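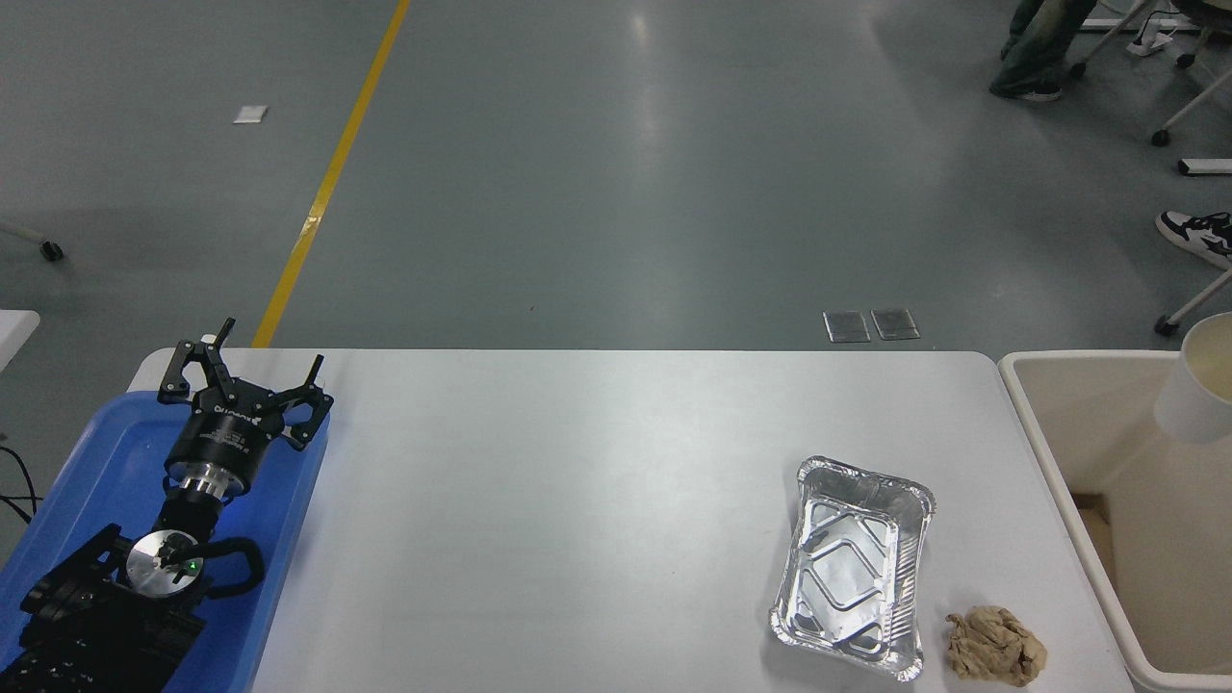

Black gripper and blue tray, white table

Filed under: Site status > Sharing and links > Closed

Ticket: Links to our election pages marked "unsafe" on Bokano
Opened by: Firinum web desk
Priority: high

Problem as reported

Readers say that any Firinum link posted to Bokano goes behind a grey warning page. The warning reads "This link may be unsafe". Several readers think we are being censored over the council expenses story and have said so under the article. The story went up the same morning, so the timing looks bad, but the ticket should stick to what we can test.

What we checked first

Posted the expenses story from the main account. Warning shown.
Posted an old recipe page from the same account. Warning shown.
Posted the home page from a new account with no followers. Warning shown.
Posted the full text of the expenses story with no link. No warning, and it could be seen from a logged-out browser.

So the block is on the whole address and has nothing to do with one article. Asked the comments team to pin a short note saying this. They did, and the note got nearly 400 replies, most of them not believing it.

Update 1

Bokano support sent a form answer asking us to "review our content". Replied with the four tests above and asked which page had set off the warning. No answer yet.

Traffic from Bokano is down from 2,000 visits an hour to 800. Search and newsletter traffic are normal.

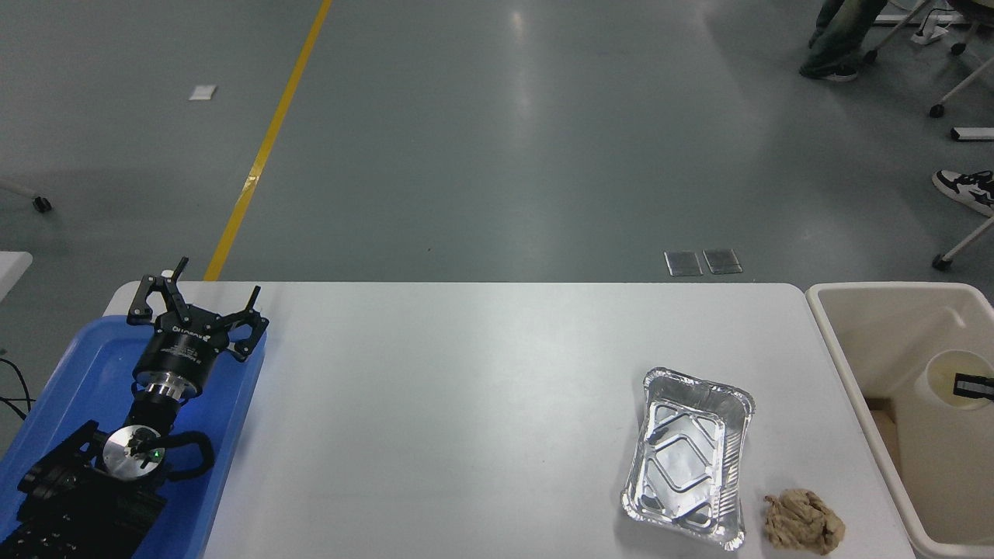 Posted by Firinum web desk | 21 August 2021

Update 2

Went through the redirect list on the Olszewski server. In the spring we used short links for the candidate survey, and the survey pages were run by Ivon under a subdomain of ours. The contract ended and the pages were taken down, but the subdomain still pointed at Ivon's old address. Somebody else has that address now and is using it for a fake prize page with our name in the link.

Checked with an outside scanner. It lists 6 bad pages, all on the survey subdomain and none on the main site. Bokano appears to block at the level of the whole domain when it finds this sort of thing, though they have not confirmed that.

Fix

1. Removed the DNS record for the survey subdomain.
2. Turned off all the short links from the survey.
3. Asked the scanner to check us again. Came back clean.
4. Sent the clean result to Bokano with a new request for review.

Update 3

Warning gone on new posts. Old posts still show it unless they are deleted and posted again. The social desk has a list and is working through it – expenses story first, then the ward profiles.

Left to do

Rewrite the pinned note. It should say the fault was an old record on our side, and that we are still unhappy with the form answer from Bokano. Editor to approve the wording.
Check the other subdomains, including the two for the debate stream.
Add "remove DNS record" to the sheet we use when a supplier contract ends.

Status: closed. Reopen if the warning comes back on new posts.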